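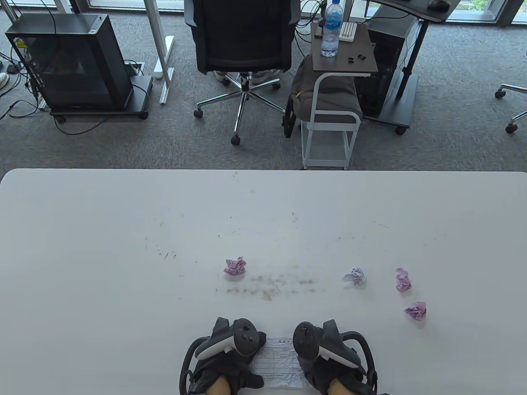

Re: [lis-collect] garment wrapping, what counts as a good example

List home | Archive | Threads | Search | Unsubscribe

From: Ingeborg Zaugg
To: lis-collect

Severin Kälin wrote:
> Can we settle the rules before the June batch? I've got 40 demos from
> the Brernden room and I'm not sure half of them are usable. Paper
> tasks and garment tasks are in the same folder. Also do we keep the
> ones where the operator stops and starts over? Selina says yes, I
> say no.
>
> Severin

Quick answers, have to be on a call at 2.

Restarts: keep them, but tag them. Selina is right on this one, sorry. The last Lis model froze the first time a fold slipped and I think that's just because it never saw anyone fix one. Tag is "recover", lower case. Not "Recovery", the loader drops it silently.

Folders: please split. Crumpled paper in one, garments in the other, mixed goes under garments. Herman has a script for it, ask him, I can't find teh link.
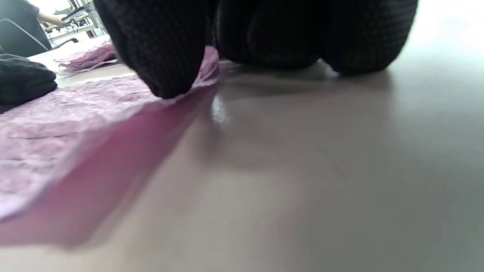 Wrapping is where I'd spend the time. Grasp points are all over the place, everyone picks up wherever the hand happens to land, and the policy averages that into nothing. Pick an edge and stick with it for a whole session. Black knit is the hard case, the creases go so dark that the fold line pretty much vanishes, so go slow there and leave a beat before closing. Pink tissue under it helps a bit with finding the outline. Don't flatten the tissue first, we want the wrinkles in the data.

Of your 40 I went through 19 last night. 8 I'd throw out, all the same problem, gripper closes on the paper and the garment together. Rest fine. Will do the others tonight or tommorow morning.

Length: whatever it takes. Please stop trimming the ends, I need the release.

Mechthild, does Drallelero still want the raw controller tracks or only the synced ones? Disk is filling up.

Ingeborg

Related threads
- Tag list, current version
- Re: Re: thumbstick drift on left controller
- Vineletti export fails on long sessions
- Who has the room key
- Naming sessions (again)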